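# Making the results show: notes for the talk

November 2015. Slides are on the stick, clicker on the lectern. Start once the doors are shut. 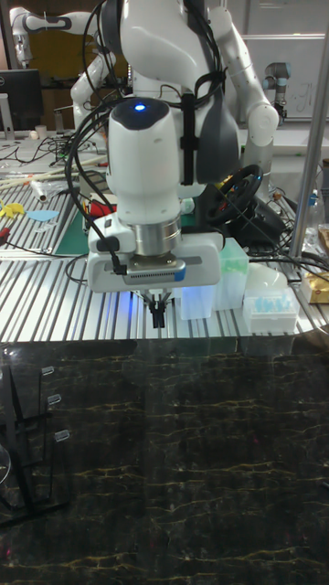
A results show has very little in it. A singer stays or a singer goes, and you have an hour of television to fill with that. So most of the work is in deciding where people look, and when. Small things win this more often than you'd expect. Look at the slide: there's a great deal of white casing up there, and a loop of black cable, and I'd bet most of you went to the little blue light in the middle of the dark cap. A lit point against something dark takes the eye. On a results stage the lit point ought to be a face, and for the first two weeks of Trurnik it was the edge of the host's card.

(Pause. Let them look at it. Then next slide.)

## What the programme was

Assume half the room has never seen it. Keep this short.

Trurnik was a singing contest made by Waltik for Drasia, a regional channel. 15 singers at the start. One performance show each week, and a separate results show the following evening. Nine weeks from the first vote to the final. The hall was in Li, with 300 seats on raked benches, and no proper wings on the left side. All entrances had to come from the right. This matters later.

I was series editor. I was not in the gallery every night and I did not choose the singers. If anyone asks about casting, say so and move on.

We went out live. The results show had three parts: a recap, a guest or group number, and the result. The contract gave us 48 minutes of programme in an hour slot. The recap had to be cut the same morning.

## The recap

People in this trade are rude about recaps. I was too. Then we looked at when viewers joined, and a good part of the results audience had missed the performances. They had come for the result. For those people the recap is the programme.

First version: a short clip of each singer in running order, with the judges' best line after it. It was fair and it was dull. All the clips were the same length and you could feel it by the fourth one.

Second version, from week three:

- Clips still equal in length. We would have been hammered for anything else.
- Judges' lines taken out of the middle and put together at the end.
- One backstage moment per singer, without music under it.
- No clip to finish on applause.

The last one sounds fussy. What happened was that applause at the end of every clip made each singer sound like a winner, and the hall was louder for whoever had brought family. We got complaints about bias which were, in fairness, reasonable. Cutting before the clap cured most of it.

(Play clip one. It is silent for the first couple of seconds, don't panic.)

## The vote

Say clearly at the start of this section that the votes were never in our hands. They were collected by an outside company and checked by a second one. The result came into the gallery on paper, in a sealed envelope, and three people saw it before air: the executive producer, the legal adviser and the script supervisor. The host read it from a card like everybody's idea of a host reading from a card.

What we did control was how the voting was explained. We did that badly.

In week one the lines opened at the end of the performance show and closed halfway through the results show. The host said "lines close soon" twice. Soon is not a time. People voted after the close, were charged by their phone company, and wrote to us. From week two there was a clock in the corner of the screen for the last ten minutes, and the host gave the actual time, spoken in full.

We had 1,107 letters and emails over the series, and I read them all on the train. The biggest pile was about voting. The next was about one judge's jackets. Very few were about who had gone home. I had expected it the other way round, and had drafted a standard reply on that subject which was hardly used.

If you take anything from this part: write the voting script first, before the jokes, and have it read aloud by somebody who has never voted in one of these. My mother-in-law did ours. She stopped the reader four times.

## Who stands where

Draw the stage on the flip chart here. The pen in the tray is dry, bring own.

Because there were no wings on the left, the saved singers had to walk across the remaining ones to get off. In week one that meant a young man who had just been told he was safe squeezing past a girl who was still waiting, and saying sorry to her. His microphone was open. The whole region heard it.

We tried the following:

1. Saved singers stay on stage and step back. This looked like a school photograph with naughty children at the front.
2. Saved singers go down into the audience. Nice, but the benches were steep, and the heels were high. Dropped after rehearsal.
3. Stand everyone in result order, so the next one saved is always nearest the exit. Gives the result away by the second name. I am embarrassed that this got as far as a camera rehearsal.
4. A low platform at the right, lit warm, where the saved singers gathered. They walked behind the others to reach it. This is what we kept.

Number four also gave the director a second shot to cut to -- the friends watching. For the last month those were the best pictures in the show. The bottom two would be looking at the floor and the rest of them would be holding each other by the sleeve.

## The pause

Everyone asks about the pause, so get to it before the questions.

Ours began at 15 seconds. That's from the host saying "the singer leaving us tonight is" to the name. Sit through it in a room with no music and it is horrible. I will do it now, with the stopwatch.

(Do it. Whole thing. Don't fill it.)

It was too long. In the hall people started shouting names, then laughing at the shouting, and once they had laughed there was no tension left to use. We brought it down a bit each week and settled on nine seconds with a single low note underneath. At nine the hall stayed quiet. In the final we let it run a little further and got away with it.

Rules we ended up with:

- One long pause per show. The "safe" names come quickly.
- The host does not look at the card during the pause. The host already knows, and looks at the singers.
- No cut to the judges. They pull faces.
- The director picks the shot before the name and stays on it after. Cutting on the name misses the reaction every time.

## Afterwards

This is the part I most wanted to talk about, and I have put it too late in the talk, so if time is short skip the section on the pause and come straight here.

The singer who leaves has to stand in front of a full hall, watch a film of their own best moments, and then sing. We never asked them whether they wanted to sing. It was in the format document, so we did it. In week four one of the singers could not get through the first verse. We stayed on a close shot for far longer than we should have. I was sitting at the back of the gallery and did not say anything.

The next morning we changed it. The leaving singer was asked, in the break before the result, both of the last two being asked in the same way: would you like to sing if it's you, or would you like to talk to the host? Most chose to sing. Two chose to talk and those were good television, quieter, and the switchboard was kind about them.

Other things we changed that day:

- A researcher who knew the singer waited at the right-hand exit, with their coat and phone.
- No interview for the website until the following day.
- A car home, booked for both of the bottom two, so nobody saw one being cancelled.
- A phone call after a week, and another after a month. The calls were on the production schedule with a name beside each. Before that they were "something we should do".

Waltik paid for the cars without argument. The month-later calls ran past the end of the production office, and I made the last few from my kitchen in May. One singer had gone back to her job at the chemist's and was fed up of customers asking her to sing. One had a booking every weekend. One did not want to talk, which was fine.

(Clip two. It's the week six exit with the singer talking. Permission is only for showing it in the room, so ask people not to film.)

## Money, if asked

Don't volunteer figures. The results show cost less than the performance show as the band was already there and the set was already lit. The most expensive thing in it was the guest. In the weeks with no guest we did a group number and the audience at home did not seem to mind. The group numbers did need rehearsal time, and tired singers sing badly the week after. We moved the group rehearsal to the morning and shortened it.

## Likely questions

**Was it ever fixed?** No. Explain the envelope again.

**Would you do results on the same night?** I'd like to try. Drasia wanted two evenings in the schedule and that was the end of the discussion.

**Did the judges have a save?** One, for the whole series, used in week five -- too early, in my view. They were sorry by week seven.

**Is there going to be another series?** Not mine to answer. Refer them to the channel.

**Running orders?** Printed copies of the week three one are on the table by the door, with the timings written in by hand. The break is marked in the wrong place, it should be before the group number.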